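Gallery: Automation at the Altow Workshop

Altow repairs and refinishes furniture for hotels and schools from a two-story building in Serkcombe. Since January, part of the lifting and turning at the benches has been handed over to gripper arms. New handling jobs are worked out in simulation before they are tried on the floor, and the bench staff sit in on that stage. This page was last updated on Wednesday, August 5, 2026.

The simulation desk is upstairs, next to the drawing office. Two people from the benches go up each week and say where they would take hold of a piece, and which edges they would stay away from. Before January, nobody from the benches had a say in how equipment was set up.
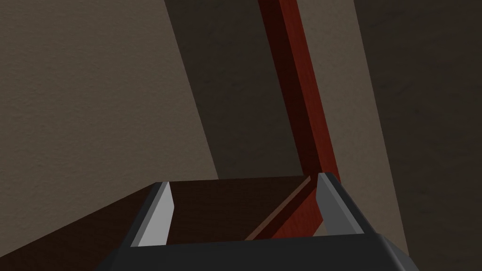
Choosing where to take hold is still the slow part. A finisher with years at the bench does it by habit, and putting that habit into words takes patience on both sides. The first list of handling notes had 49 entries. It has grown to 200, and new starters at the bench now read it as well.

Jobs have changed more than the head count. Sanding, color matching and joint repair are still done by hand. The people who used to spend mornings turning cabinets over now split their time between inspection and setup – most of them asked for the training, a few did not and stayed with hand work.

There are complaints. Waiting for an arm to finish a move breaks up the day, and the older benches had to be shifted to make room. A later start for the early shift is being talked over.

Our Adesgate site will get the same setup once the floor there has been leveled. The training notes were prepared with Ağca, who also run the refresher sessions. Staff at either site can ask for a place at the simulation desk through their shift lead.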